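Stubbs Grasp Planner – Setup Guide
Part 2: Getting the wrist view talking to the planner

I'm going to assume you already have the Osine driver running and the arm answers when you jog it. If it doesn't, go back to Part 1 or bug Gayan Majumder, who wrote most of it.

1. Open a terminal and start the camera node first, then the planner. I always do it the other way around when I'm in a hurry and then wonder why the topic list is empty.

2. Load the profile called wrist_close. It sets the planner to 31 grasp candidates per cycle, plenty for a small bin. You can push it to 48, but my laptop starts to groan!

3. Turn on the self mask. This one matters – the fingers take up a big chunk of the wrist view, and without the mask the planner will happily try to pick up your own gripper (ask me how I know).

Note: the mask is drawn from the joint angles, so if you swapped fingers, reload the model before you go any further.

4. Pick your container type, "open box" or "clear bin". Open box fits planes to the walls and keeps the fingertips away from them. Clear bin skips the depth fit and uses the rim line from the color view, and you mark that line yourself by clicking its two ends.

5. Press Preview. You'll get the candidates drawn as short green lines over the live view. Nothing moves yet, so click around as much as you like.

Caution: keep the speed slider at its lowest setting until you've watched a full preview cycle. Waraporn Pongsiri made me put that in bold in the printed copy and she's right.

6. If the candidates all pile up on one shiny object, drop the highlight weight a notch and preview again. Glossy things fool the scorer, round ones most of all.

7. Save the profile under a new name. Please don't overwrite wrist_close – everybody at Grendlow uses it.

Wrist views, open box first and clear bin second

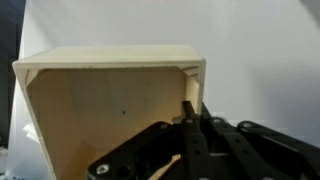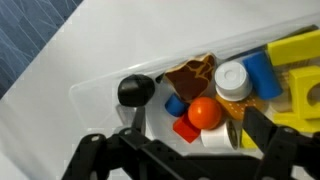

Filed under: Setup / Perception / Wrist camera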